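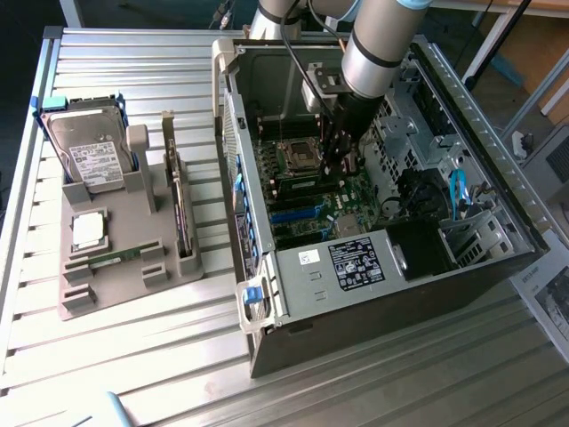 Melitz wants to sell you your old office computer back, and it wants you to feel good about it.

The refurbisher said Monday that it will open a take-back and resale program in Clorkalgate in June, under the name Bristus. Companies hand over desktop computers they no longer want. Melitz wipes the drives, swaps out tired parts and puts the machines up for sale with a one-year warranty. Schools and small businesses get first pick.

It sounds fine. So did the last one. Clorkalgate has been promised an electronics reuse program before, by the waste hauler Tikkanen, which put collection bins outside the library and two supermarkets and took them away again after 10 months. Tikkanen never published a figure for how many of the items dropped in those bins were used again. Asked this week, the company said the records "are not in a form that can be shared."

Melitz does have a figure. In a trial run with local employers, it says, it took in 2,248 desktop computers, and the press release describes the lot as "diverted from landfill." Further down, in a table at the back, the company reports that 523 of them were sold to new owners. That is less than a quarter. The rest are listed under "parts and materials recovery," a heading wide enough to cover a memory module that goes into another computer and a steel case that goes into a shredder.

Those are very different results. A working part that gets reused saves someone from buying a new one. A shredded case gets you some scrap metal, which the city's existing recycling contractor was already collecting. The release gives no split between the two.
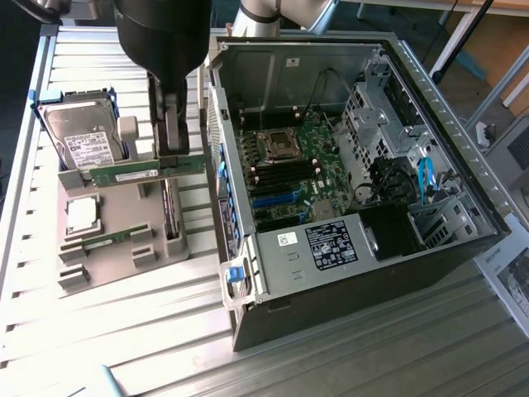

A memory module above a parts tray, with a hard drive in a blue caddy alongside.

Huiling Shen, who runs a computer repair shop on the east side of town and has bought used parts for most of her working life, read the table before she read the rest.

"I'd like to know what happened to the memory and the drives," she said. "Those are what people come in asking for. If they pulled them and tested them, great, say how many. If they weighed them and sold them by the pound, say that too."

Shen also has doubts about the prices. The Bristus website, which is live but not yet taking orders, shows a basic desktop at a price she said was close to what a new budget machine costs during a sale. "A school might pay that for the warranty," she said. "A family won't."

Then there is the matter of data. Companies that give up their computers will get a certificate saying the drives were erased. The certificate is issued by Melitz, and so is the erasing. No outside firm checks the work, though a spokesperson said an audit was "something we are open to." The same spokesperson said wiped drives that pass a health test would go back into resale machines, but could not say what share passed during the trial.

The city is putting no cash into the program. It is, however, giving Melitz the use of a former bus garage for 3 years at no rent, and the agreement asks for a yearly report without saying what has to be in it. A city spokesperson said the details would be "worked out together" with the company.

That leaves plenty of room. Tikkanen's deal had a reporting clause as well, and the only report the city could produce from it was a single page with a photo of one of the bins.

Melitz said it would release a fuller breakdown of the trial results before Bristus opens. It did not give a date. Businesses that want to sign up can already do so online, and the form asks how many computers they have, how old they are and whether the company may use their logo.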